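Section 4. Filling and sorting the mixed-goods bin

Read this section before you put anything in the bin. The Sovura catalog says the bin "takes anything." It takes a lot of things, and we would not go further than that.

4.1 Before loading

1. Empty the bin completely. Look in the corners, where small items hide.
2. Wipe the floor with a dry cloth. Skip the spray cleaner sold as an accessory. Jui-lin Tsao tried it on two bins and could not tell them from the bins that got the cloth.
3. Check that no item on your list weighs more than 1,450 grams.
4. Check that no item is small enough to drop through the holes in the floor. Marbles and loose beads are out.

Note: Scratches on the floor are normal and do not affect sorting. The "scuff-free" liner from Pisudel slides around and bunches up at one end. Leave it out.

4.2 Loading

5. Place items one at a time. Do not tip them in from a box, whatever the quick-start card says.
6. Keep a hand's width between items on the first run.
7. Put round items in last. They roll, and the corners are the only places they stay put.

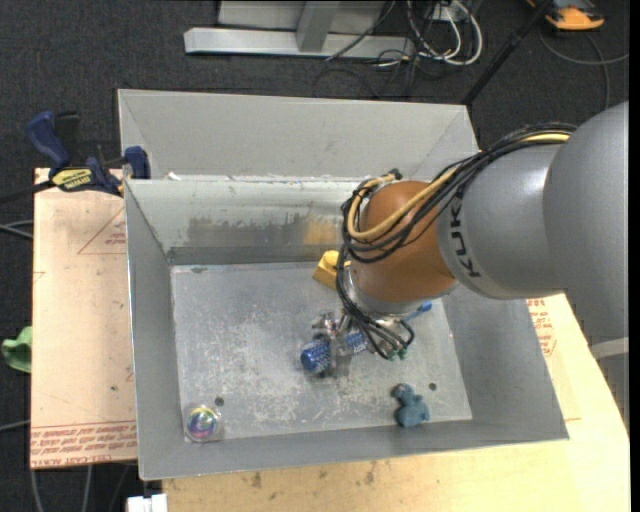 A good starter set is short and badly matched. Ten boxes of the same size will make any sorting plan look clever, so mix the shapes: something long, something blocky, something soft-looking, something round. A clear ball with rainbow colors inside belongs in a front corner, with a small toy figure in the other front corner and a yellow block toward the back. Patterned cylinders are worth including too, and they need not be laid square to the walls. If your plan only works when everything is lined up, it does not work.

4.3 Sorting

8. Write down the order in which items should come out before you start. Lists made afterward tend to agree with whatever happened.
9. Take long items first, then blocks, then round ones.
10. Set each item in its own tray. Do not stack trays during the run.
11. Stop after 21 items and compare the trays with your list.

Caution: Keep hands out of the bin while the arm is powered. Waiting for it to pause is not enough. Switch it off at the main switch.

Caution: Clear items are easy to miss. Do not mark the bin as empty until someone has looked into it with the power off.

4.4 Upkeep

12. Wipe the floor after every 60 runs.
13. Replace any toy or package that has split or lost its shape.

Note: The 2,000-run service interval is the supplier's number. Niilo Mustonen asked how it was worked out and is still waiting for an answer. Check the bin for sharp edges every April regardless.

Section last revised 22 September 2020.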